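About Hevix

Hevix designs and supplies hand-held gripper tools for recording manipulation work. The main product is the Rutilis kit: a two-finger gripper carried in the hand, a camera mounted on it, a set of interchangeable finger pads, and the software that turns a recording into a file a robot controller can use. We also run recording sessions to order for customers who want the data and have no wish to own the equipment.

The company has 18 employees. Most work in mechanical design, firmware or session operations. Sales inquiries are answered by the engineers who would handle the job.

What we make

The Rutilis kit is delivered in one case. It contains the gripper body, two finger plates, the camera mount, a charging dock, a calibration card and the pad set. Finger plates attach with two screws and can be changed without recalibrating the camera. Pads are sold separately in packs of 20 pairs, in felt, silicone and bare ribbed rubber.

Felt is the default. It has lower friction than silicone, and an operator who uses it has to close on an object squarely to hold it. Recordings made this way transfer better to the parallel grippers most of our customers run. Silicone is supplied for glossy or heavy parts. Ribbed rubber is meant for fabric and bags.

Felt pads wear at the leading edge first. Replace them when the backing shows through at any point. A worn pad changes the effective gap between the fingers, and the software will report a closing width that is too large.

Recording service

Customers who order sessions send us the parts, a written task statement and the limits of acceptable variation. Our operators then perform the task with the Rutilis gripper at a bench laid out to match the customer's cell as closely as the drawings allow. A standard order is 2,000 accepted recordings of one task. Smaller pilot orders are accepted if the task is new to us.

A typical bench task is tray loading: a flat part is picked up, placed in a shallow tray, squared against the walls and released. It tests approach angle, finger clearance and release height in a short cycle, and we use it to train new operators before they are assigned to customer work.

Every recording is reviewed by a second operator. Reasons for rejection are logged by code and delivered with the data set. The most common are a finger touching the tray wall during release, a hand covering the part at the moment of contact, and a start position outside the agreed area. Rejected recordings are kept separately and can be supplied on request, as some customers use them for failure detection.

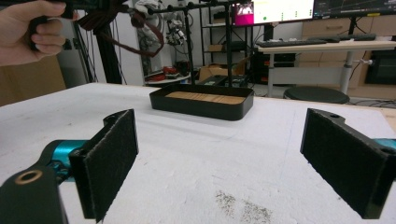 Where we work

Our workshop and recording benches are in Brindthorpe, on one floor. Design and pad production share the north side. Session operations occupy the rest. Benches can be fitted with a fixed arm for replay checks, in which a policy trained on hand-held recordings is run on the same parts. Replay checks are quoted separately from recording and are not required.

Customer parts are stored on site for the length of the contract and returned within 40 days of final delivery unless other terms are agreed. Parts that need climate control or a locked cabinet must be declared before shipping.

Visits are possible on Mondays by arrangement. Visitors may handle the kit and watch a session. Benches running work under a confidentiality agreement are screened during visits.

How the company started

Hevix began as a contract workshop making end-of-arm tooling for packaging lines. Customers kept asking for the same thing in different words: a way to show the tooling what to do before the line was built. The first hand-held version was an ordinary pair of production fingers bolted to a trigger handle. It was too heavy for a full shift and the cable got in the way of the wrist, but the recordings were usable.

The second version moved the actuation into the grip and shortened the fingers. That layout is still the basis of the current product. The company stopped taking general tooling orders the following year, although we continue to supply spare parts for tooling already delivered.

The Vigfúsdóttir program

Vigfúsdóttir is our loan program for universities and technical colleges. A participating lab receives one Rutilis kit, one pad pack of each type and access to the software for a full academic year. In return, the lab sends us a short report on wear, faults and anything in the manual that was unclear. No data has to be shared. Applications open in April.

Several changes to the product came from these reports. The trigger return spring was softened, the charging dock now holds the gripper upright, and the calibration card is printed on a matte sheet after two labs reported glare.

What we do not supply

We do not sell robot arms, controllers or trained policies. We will advise on finger dimensions for a given arm and can machine plates to a customer drawing. The kit is not rated for food contact, wet work or explosive atmospheres. Payloads above the limit in the data sheet will bend the finger plates, and bent plates are not covered by the warranty.

Contact

For kit orders, state the arm and gripper model you intend to deploy on and the pad types required. For recording orders, attach the task statement and a drawing of the cell. Quotations are issued in writing and include the bench setup time. Spare parts can be ordered by part number without a quotation.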